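January, late afternoon, bench notes

Went through the equipment list with Bríd again. We have 3,386 to spend before the budget closes, and the Govano quote for a second pair of hand-held grippers eats almost all of it. Declan wants to wait for the Vundside ones, which are cheaper but take 40 days to ship. I'm leaning toward Govano anyway (sorry, Declan!) — we already know how those mount, and I don't want to spend spring making adapter plates.
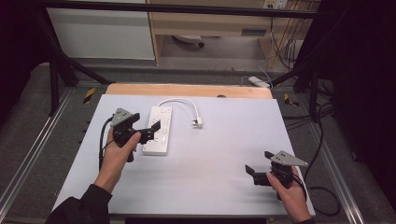

Spare parts are the bit I keep forgetting to budget for. Fingers, mostly, and cables. Brennan sells replacement fingers at 134 a set, and I'd like two sets on the shelf before we start the plug tasks for real. Each gripper trails its own black cable, one over the board and the other off the right edge and onto the carpet, so I'm adding cable clips and some kind of overhead hook to the order too. Clips are 26 a bag, and I can't see us needing more than one. I'd also like a few more power strips with different socket spacing, plus some plugs that aren't white, so we can try something other than white on a white board.

Fionnuala asked if we could skip the second pair and book more hours on the first. Maybe? Need to look at the sign-up sheet, it was packed before the break but I think half of that was Oisín testing mounts.

To do: ask Govano if the quote includes shipping, get Bríd to sign off on the fingers, find out who has the good hex keys.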